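1/ I follow celebrity news more than I should, and this week it is all about the wedding of the two singers from the band Drullimitz. They married in Betville in July and kept it secret until now. A thread for those who missed it.

2/ They announced it with one short post on August 11, 2025. No photo of the dress, only two hands and a very plain ring. My phone did not stop for the whole evening.

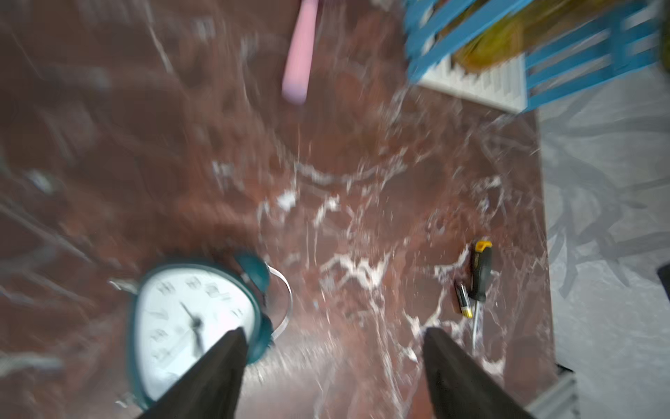 3/ There were 29 guests. For a couple who fill halls every month, I find this very small and very nice. Her mother made the cake herself, with lemon and poppy seeds.

4/ The proposal is the part I like most. He wanted to ask her on the ferry to Morris, but she was seasick and slept the whole way. So he asked in the car park, next to the ticket machine – and she said yes before he finished the sentence.

5/ Some fans are angry that they were not told. I do not understand this. We buy the songs, we do not buy the family.

6/ They were together 11 years before the wedding. They broke up once, after the second album, and I remember I cried on a bus. I was not a child any more, so this is a little embarrassing to write.
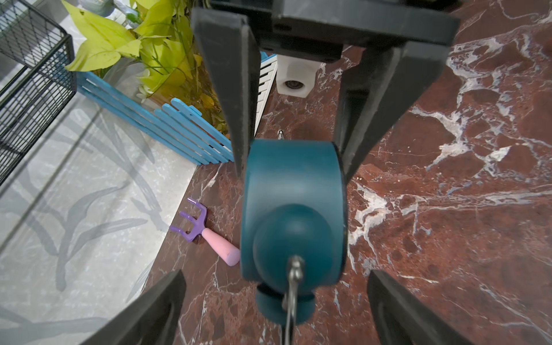
7/ What do we know about the honeymoon?
Very little. They said three weeks, no concerts and no interviews. Somebody wrote that they were seen in a bakery in Betville – I would not believe it too quickly.

8/ The new single comes in the autumn. They sang it at the party, and one guest told Ikden that it is slow and has no drums. I have already listened to the old ballads again to prepare myself.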